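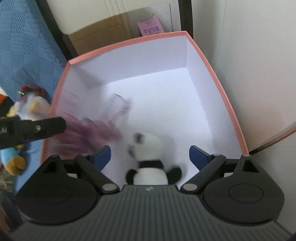 Practice with soft toys and the open box, hand-held grippers.

Sisia Robotics Club - progress report to the Lallow small grants fund
07/03/2021

Dear all,

With this report we inform you how the student project Femoto is going. The grant of 1,714 pounds was received in full and the students have now worked with it for 6 months.

The aim has stayed the same as in our application. The students want to teach a robot arm to put away toys of different shapes and softness. Before the arm can do it, a person must do the same work many times with a gripper in the hand, and each try is recorded. We promised you 600 recordings by the end of August. At present we are a little behind this plan, for the reason I explain below.

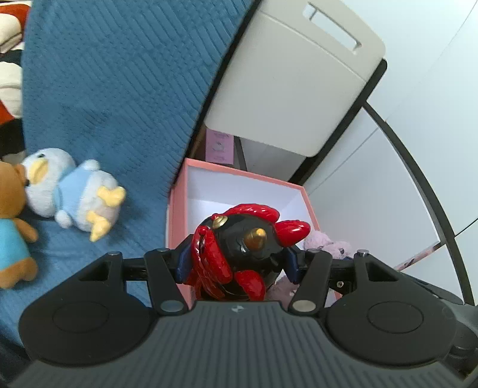

Reading time: 3 minutes

The toys. In the beginning we used only wooden blocks, and the results were good but not very interesting. Now the students work mostly with plush toys, and also with some harder ones, such as the red and black figurine with the gold horn. The two kinds need a different hand. A plush toy forgives a bad grip, but with a smooth one the fingers must close at the right place. For this reason we record them as separate groups.

The delay. In the first weeks many recordings were made too fast. When the hand moves quickly the toy is blurred in the video and the program cannot learn much from it. We decided to remove these recordings and repeat them. The students were not happy, but they agreed. Now there is a rule on the wall: move slowly, stop above the toy, then close.

The students. The group is divided in 3 teams, and they change tasks at each meeting - one team does the gripping, one checks the videos and one writes the log. The log was weak at first, with missing times and toy names. It is much better now, and a new member can understand it without help.

Money. Most of the grant went to the grippers and to storage for the videos. We bought the spare finger pads from Patwary, and the delivery was later than agreed. A part of the sum is kept for repairs. The receipts will come with the final report.

Next steps. We will finish the plush group first and then continue with the hard toys. After that we will train the program and try it on the arm, with toys it has not met before. We would like to ask for your permission to move the public demonstration to a later date, after the August recordings are complete. The budget does not change by this.

With kind regards,
Sisia Robotics Club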